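March 26, 2025

Paint bench, panel finish trials, continued from the November batch.

Rila dark green, second coat on the tall panels. Thinned 5 percent by weight, brushed, no heat. The first coat sat over the weekend and was keyed with 370 paper. Should have been 400 but the box was empty and 370 is what the drawer had. Wiped with a tack cloth, no solvent.

Skin formed on the tin overnight again. Strained through a paint filter before use and lost a fair bit. Bielecka primer under all of these except the two at the end, which have Parer. Mark the Parer ones on the back, not the edge. The edge marks got painted over last time.

The thing to sort out is the mottling. A dark, low-sheen finish shows every scuff and smudge as a lighter streak, and bare hands make it worse.
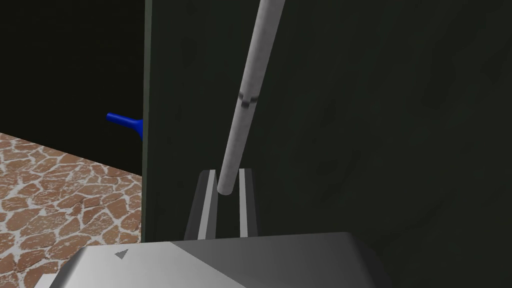 Manaia Hoani thinks it is the flatting agent settling out, and that stirring for longer would do more good than changing the primer. She would also like the tins turned over the night before.

Fair point. I stirred by hand for a couple of minutes at most. Next coat: turn the tins at closing, then use the drill paddle on low.

Rub test on the Valtton wax, over cured green. 264 strokes dry, felt pad, then stopped to change the pad. Light burnishing, no color on the felt. The unwaxed strip burnished sooner and stayed shiny after washing with soap and water. Plan is to run the waxed one up to 4,000 strokes on the small rig if Rosalie Egger can spare it. She has it set up for hinges at the moment.

The pale gray sample is easier to live with. Same base, same brush, and faint streaks only show on it under strong side light. Might suggest gray for anything that gets handled and keep the green for the backs.

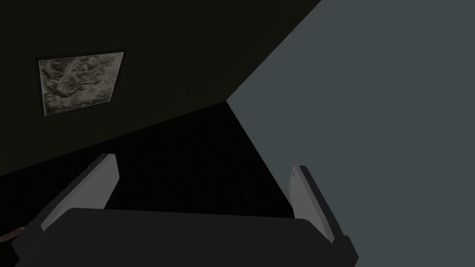

Pale gray plates, the left one against a dark background, faint streaks on the right one.

To do: order 400 paper. New lid for the green. Ask Bielecka for the recoat window in writing, the tin and the sheet disagree. Brushes are in the left jar, still need a proper clean.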